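Washing Stuffed Animals Without a Funeral

Posted March 17, 2022 in Laundry

Every stuffed animal gets washed eventually, usually after an incident with yogurt. I have put a good many through a front loader and lost only one, a rabbit stuffed with tiny foam beads, which I was finding in my socks until June.

Read the tag first. If it says surface wash only, believe it. Anything with a music box, a battery or a cardboard stiffener stays out of the machine, however bad it smells. Squeeze the belly and the feet before you decide. Crunchy means beads, and beads mean a damp cloth and a little dish soap.

Next, check the seams. A hole the size of a lentil going in will be the size of a plum coming out, with half the stuffing following behind. Four stitches now will save you an evening with tweezers and the drain filter. 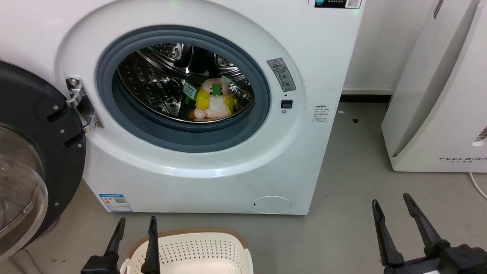 Mesh bags are cheap, and a zippered pillowcase does the same job if you tie off the zipper pull with a bit of thread. Bag anything with trimmings: ears, bows, plastic eyes, a jacket. A little fellow like the one in the yellow jacket, sitting in the drum with his tag beside him, should have the jacket off first if it comes off. If it's sewn on, close it as well as you can and bag the whole toy. Put a couple of towels in with him, too, so he has something softer than steel to land on. Old towels, please. Red ones will give you a pink bear.

Cold water, gentle cycle, half the detergent you think you need. Skip the fabric softener, which leaves fur feeling like a waxed apple. Use a low spin. My neighbor Tassanee Hemmin runs hers at full speed and says they come out fine, but I've seen her giraffe.

Before you shut the door, run a finger around the deep fold in the rubber gasket. Mine has given back a hair tie, 74 cents and a doll's shoe. Wipe it again afterward, as plush sheds and wet lint smells by the weekend.

For drying, press the toy in a towel, pull it back into shape and stand it near a fan. Hanging by the ears works but upsets children. Turn it every few hours and give the thick parts an extra day.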